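Wanted: a few patient people to help us teach two robot arms to tidy up

Hello! I'm Nathalie Tremblay, and for the past while Huguette Kowalchuk and I have been building a two-armed robot table in the back half of the Imlow shared workshop. We're after people to come and drive it. You don't need to know anything about robots (I didn't), you don't need to code, and you don't need your own tools. You do need to be happy doing a small fiddly job over and over while somebody makes you tea.

What we're building

The table is called Bidlow, after the street Huguette grew up on. Two arms side by side along the front edge, a gripper and a little camera on each wrist, an aluminium frame round the lot. It's all second-hand or home-cut apart from the arms themselves, and those ate the whole kitchen fund at my house. Sorry, kitchen.

You sit at a desk next to the table with a pair of smaller arms in your hands, and whatever you do with those, the big ones copy. Everything gets recorded, and the recordings are what we train on. If it goes well the arms learn to do the job without you.

The job at the moment is phones and stands. Pick up a phone, bring it over to a stand, sit it on the lip, let go, do the next one. It sounds like nothing. Try it with two fingers and no feeling in either of them! The stands are a mixed lot on purpose, some with round bases and some rectangular, and we shuffle everything between goes so the arms can't just memorise the spots.

The wallpaper was my idea. Huguette wanted plain grey boards and I had leftover rolls from the hall, so now our robots live among big brown and pale blue leaves and I think they look much happier for it.
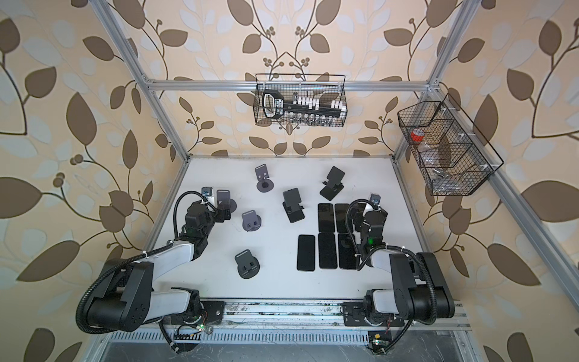

What you'd be doing

A session is two and a half hours, with a proper break in the middle. The first half hour is practice and none of it counts. After that you do goes at the phone job, one after another, pressing a pedal to start and stop each one. If a phone falls over, fine, carry on and pick it up, we want those too. If you get cross with it, stop and have a biscuit.

We've got 1,642 good goes saved up so far, nearly all of them mine or Huguette's, and that's the trouble. I'm left-handed and impatient. Huguette is slow and very neat. The arms have picked up bad habits from both of us (mine mostly, there's a sort of flick I do) and we need other people's hands in the mix.

We're looking for 16 people. We'd love each of you to do 250 goes, spread over as many visits as you like. Most people will manage that in a handful of sessions once they've got the knack.

Who we'd like

Anyone over 18 who can sit comfortably and move both arms freely. Left-handers very welcome, also people who knit, ice cakes, fix watches, play the accordion, that sort of thing. Equally welcome: people who are clumsy and don't mind. Glasses are fine. Long sleeves need to be rolled up and long hair tied back, and Huguette will check, she's strict about it.

If you'd like to help with the build side too, say so. There's cabling to tidy, a second set of brackets to print, and I'd kiss the feet of anybody who can make our calibration script run twice in a row.

The practical bits

We run through February, mostly evenings from 6.30 and some mornings. The workshop is at 418 Martens Road, round the side, green door, ring the lower bell. It's all on the ground floor with a ramp and a decent loo. There's parking but it's mean, so come by bus if you can.

It's not paid, I'm afraid. We'll cover your travel and feed you soup, and anyone who finishes the full lot gets three months of workshop membership, bench space included.

We record the table and the movements of the arms. Your face and voice aren't recorded. The recordings will be shared with other hobby builders, without names on them, and you can ask us to take yours out any time before we share them.

How to join in

Drop a note through the workshop door or leave your name at the Standa café counter, with a phone number and which times of day suit you. Tell us what you do with your hands the rest of the week, we're nosy. One of us will ring you back to fix a first visit, and you're welcome to come and just watch before you decide.

Nathalie (and Huguette, who has read this and taken out most of the exclamation marks)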